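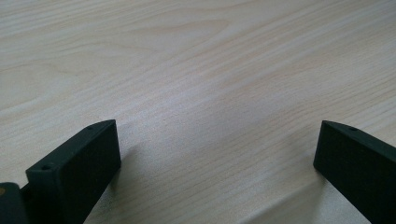

Mantenimiento de mesas y tableros de tono claro

Las presentes indicaciones se dirigen al personal de los centros Clister y a los usuarios de las salas de lectura. Se aplican a las superficies de trabajo interiores y no comprenden el mobiliario de terraza.

Limpieza diaria

1. Retire el polvo con un paño de microfibra seco, siguiendo el sentido de la veta.
2. Pase un segundo paño humedecido en agua tibia con unas gotas de jabón neutro. El paño debe escurrirse bien antes de su uso.
3. Seque de inmediato. Preste especial atención a los cantos y a las juntas, donde la humedad puede levantar el acabado.

Manchas persistentes

La tinta y el café deben tratarse el mismo día. Aplique el limpiador Wastden sobre el paño, nunca directamente sobre el tablero, y déjelo actuar 3 minutos. Aclare y seque. Si la mancha no desaparece, repita la operación una sola vez y comunique la incidencia al servicio de mantenimiento.

No se permite el uso de lejía, amoniaco, estropajos ni esponjas abrasivas.

Arañazos superficiales

En tableros de madera maciza barnizada, puede emplearse lija de grano 4000 con una presión muy ligera. En tableros laminados o chapados no debe lijarse en ningún caso; utilice la cera de retoque Kazemi del tono más próximo y retire el sobrante con un paño limpio.

Las solicitudes de material se tramitan mediante el formulario 47, disponible en la conserjería de cada centro.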